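# About Casgate Equipment Planning

Casgate advises manufacturers, laboratories and technical colleges on the purchase of robots and automated equipment. The firm does not sell machinery and accepts no commission from those who do. Its income comes entirely from the organizations that engage it, and its fees are agreed in writing before any work begins.

The firm was established by Birger Nordin and Folke Backlund, who had spent much of their careers on opposite sides of the purchasing desk. Mr. Nordin managed capital budgets for a maker of packaging machinery. Mr. Backlund prepared quotations for an integrator of robot cells. Casgate now employs 17 people at its main office in Larnero and at a smaller office in Hedlund.

## What We Do

Most clients come to us with a sum of money already approved and a general idea of what it should buy. Our first task is to establish what the equipment will be asked to handle, how often, and by whom it will be maintained. We then prepare a budget covering the full period of ownership. The purchase price of an arm is one line in that budget. Mounting, floor preparation, grippers, guarding, software licenses, spare parts, training and removal each have a line of their own.

Layouts are tested before a client commits to them. Reach, spacing and the placement of work on the table are reviewed with the people who will operate the equipment, and their comments are recorded in the planning file. Changes made at this stage are charged at the ordinary hourly rate.

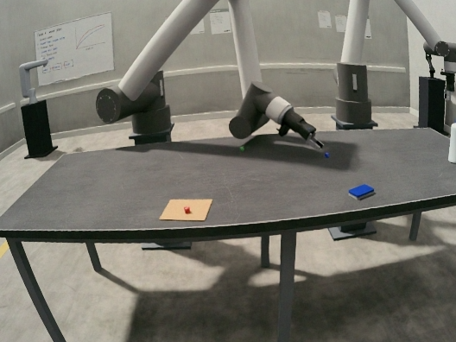

Once a layout has been accepted, we issue a request for quotation on the client's behalf. Suppliers receive identical documents and the same period in which to reply. Quotations are compared on a single sheet, with delivery terms and warranty conditions set beside the price. The decision to buy remains with the client, whose purchasing officer signs every order.

## The Tirnivgate Planning Method

Our budgets follow a procedure known within the firm as Tirnivgate, after the street where our first office stood. It is a register of 400 cost items drawn from completed projects and revised each September. An item that does not apply to a project is marked as such and kept in the document, so that a later reader can see it was considered. The complete register may be inspected at either office by appointment.

## Clients and Terms

We accept engagements from organizations of any size, including those buying a robot for the first time. Public institutions should allow extra time for their own procurement rules, which take precedence over our procedure wherever the two differ. An engagement normally has 2 stages, planning and procurement, and a client may end it after the first without penalty. All drawings and cost sheets paid for by the client become the client's property.

Casgate staff may not hold shares in equipment suppliers or accept gifts or travel from them. Each employee signs a declaration to this effect every year.

## Contact

Inquiries concerning new projects should be addressed to Mr. Nordin at the Larnero office, telephone extension 1656. Questions about an existing budget or quotation should go to Mr. Backlund.

Page last revised December 2020.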